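Sollby Guest Room Supply
Bedding and Bedside / Soft-Pack Facial Tissue, Room Assortment

Product no. 1211
Sold by: carton of 40 soft packs, mixed wrappers
Status: in stock

Description

The room assortment is a carton of plastic-wrapped soft packs intended for guest rooms, serviced apartments and short-stay rentals. Packs are supplied flat and require no dispenser. Wrapper colors and characters vary by production run and cannot be specified on the order. Cartons received in January contained lavender and light blue wrappers with cartoon animal prints, branded Vinda.

Placement

A soft pack has no rigid base and will slide off a sloped or glossy nightstand. In rooms without a nightstand, the pack can be stood upright between the mattress and a padded bed rail, with the upper part left exposed.

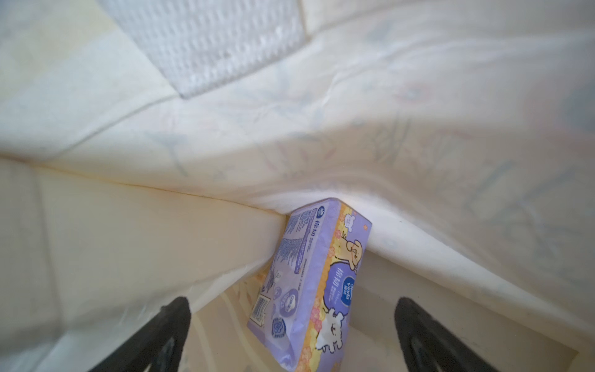
Rail placement requires a mattress with a rounded, piped edge and a base with a continuous side rail. It is not suitable for slatted frames without sides. Raise the mattress by the edge, insert the pack lower end first, and lower the mattress slowly. Do not lift by a mesh panel or by the ticking. Packs must be removed before the mattress is turned or the base is vacuumed.

Maximum pack thickness for rail placement depends on mattress weight. Under a heavy mattress the sheets compress and the first few may tear on removal. The Pulier bedside pocket (sold separately, 152 per case) avoids this and fits over the same rail.

Storage and room restocking

Store cartons off the floor in a dry cupboard. Once a carton is opened, packs may be moved to a bag or bin. A canvas tote with a flat, gusseted base holds its shape better than a drawstring sack and can be carried from room to room by one person. Set packs out on a hard, clean surface for checking before they go into rooms. Set aside any pack with a split wrapper.

Rigid boxes may be stored with soft packs but should go in the bag first, at the bottom. 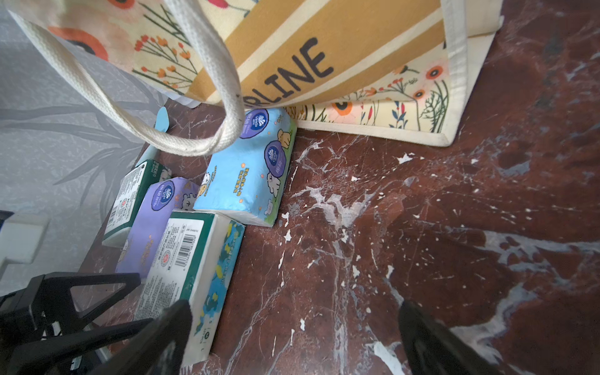 Soft packs and a tissue box on marble, with floral canvas tote. Tote not included.

Ordering

Minimum order is 5 cartons. Orders ship from the Drurside warehouse. Split cartons are not accepted for return. For standing orders contact Liya Wubshet; for damaged goods contact Gemechu Berhe and quote the carton label.

Page revised February 27, 2023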